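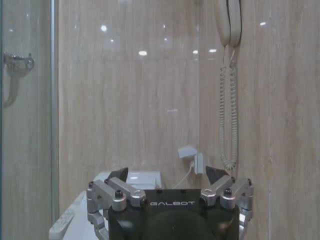 Photo: Skemar

Hotel bathroom robot benched after it mistakes a hair dryer cord for dirt

A cleaning robot being tried out in the guest bathrooms of the Crenshaw, a business hotel with 400 rooms and a great deal of beige, has been pulled from duty after it spent part of a November morning trying to remove a hair dryer from the wall. The hair dryer was not dirty. It was also, until then, firmly attached.

No one was hurt, and the room was between guests. The hotel has stopped the trial on all 9 floors where it was running while Skemar, the company that supplies and runs the machines, works out why its software decided that a coiled cord was something to be wiped away.

According to an incident summary that Skemar sent to the hotel and later shared with reporters, the robot had been given an ordinary job: wipe down the surfaces around the toilet and vanity, leave the electrical fittings alone, and go next door. It finished the first part. At 10:40 a.m. it then reported an "unresolved residue" on the wall, closed its gripper on the lower loop of the cord and pulled.

The cord stretched, as coiled cords do. The robot read the stretch as progress.

It pulled again, a little harder, and kept at it for five attempts. On the last one the dryer came out of its holder, swung down on its cord and hit the gripper, at which point a contact sensor in the wrist did what it is there for and shut the arm down. The robot logged the event as "surface clean, object returned." Skemar says that message is now under review as well.

A housekeeper working along the hall heard the knock, looked in, and hit the red stop button on the base. She then unplugged the dryer and put a towel over it, a step that appears nowhere in Skemar's written procedure and which the company has since added.

The dryer survived. An electrician hired by the hotel checked the wall fittings in that room and in the rest of the trial rooms and found one loose mounting screw, which may have been loose before any of this. The bill for the visit has been passed to Skemar, along with a request for a meeting.

Skemar's explanation is that the robot's vision system was confused by the walls. The Crenshaw's bathrooms are finished in glossy, marble-patterned panels, with soft streaks of cream and tan running down them, and they throw back every ceiling light as a bright spot. The company trained its stain detector mostly on matte tile. Faced with shine, streaks and a pale cord hanging in two neat strands down the side of it all, the software found a vertical mark that would not wipe off and moved up to the next tool it had, which was its fingers.

"The system behaved consistently with its understanding of the room," the company wrote in its summary. The hotel's reply, also shared with reporters, ran to one line and asked whether the understanding could be improved.

There was supposed to be a safeguard against precisely this. Before a robot works in a room, a technician marks the outlets, plugs, cords and anything else with current in it on a digital map, and the arm is barred from going near them. The maps for the Crenshaw were made by Tekik, a subcontractor, which surveyed one bathroom of each type and copied the result to all the others. In most rooms that works fine. In some of them, though, the hair dryer hangs on the opposite side of the toilet, a leftover from a renovation that was done in two stages by two different contractors. The robot in question was therefore guarding a blank stretch of wall with great care.

Tekik says it was given a floor plan that showed all the dryers on the same side. The hotel says the floor plan was marked as out of date. Both statements are apparently correct. The plan carries a note to that effect in the lower corner, in a type size that one person familiar with it compared to the ingredients on a pack of gum.

What has drawn more attention among safety people is the force the arm was allowed to use. Skemar had set the pull limit at 60 newtons, a figure picked so that the gripper could lift a sodden bath mat off the floor. It was never lowered for work on walls. A gripper that can haul a wet mat can also do a fair amount to a plastic bracket, and the company concedes that a single limit for everything was a shortcut. Under the revised settings, the arm will have a much lower limit for anything above floor level and will have to stop and call for a person if a second try doesn't succeed.

The maker of the hotel's door lock and room management software, Plurus, is also involved, if only at the edges. Its system marks a room as ready for guests once the robot reports that cleaning is complete. Since the robot had reported just that, the room went up as available with the towel still over the dryer and the stop button still pressed in. The front desk came close to checking in an early arrival. The housekeeper had already called down to say she would not recommend it, and the guest was given a room on another floor, with a breakfast voucher and no explanation.

Plurus says its software acts on the information it gets. It has offered the hotel an optional setting that requires a human sign-off after any emergency stop. The setting has been available since the system was installed and was switched off by default.

Staff at the Crenshaw have taken the episode calmly. The robots had been in the building long enough to build up a reputation for being slow and thorough, and for folding the end of the toilet paper into a point that always leaned to the left. Housekeepers had complained earlier in the fall that one of the machines lingered near the dryers after it had finished its wiping. Those reports were filed under "positioning, minor." Skemar says it is looking at how such notes get sorted and that "minor" will no longer be the category offered first in the menu.

The company plans to have every bathroom in the trial surveyed separately, with the maps checked by someone standing in the room. It also intends to retrain the stain detector on glossy panels, and it has asked the hotel for permission to photograph the walls at different times of day. The hotel agreed, on condition that the robots stay parked until that work is done and that the electrician comes back at the end to look at the dryers one more time.

There is one matter still open. A brownish stain runs along a seam where two of the wall panels meet, not far from the cord. It is faint, but it is a stain, on a wall, of the kind the machine was brought in to find. According to the log, the robot classified it as part of the marble.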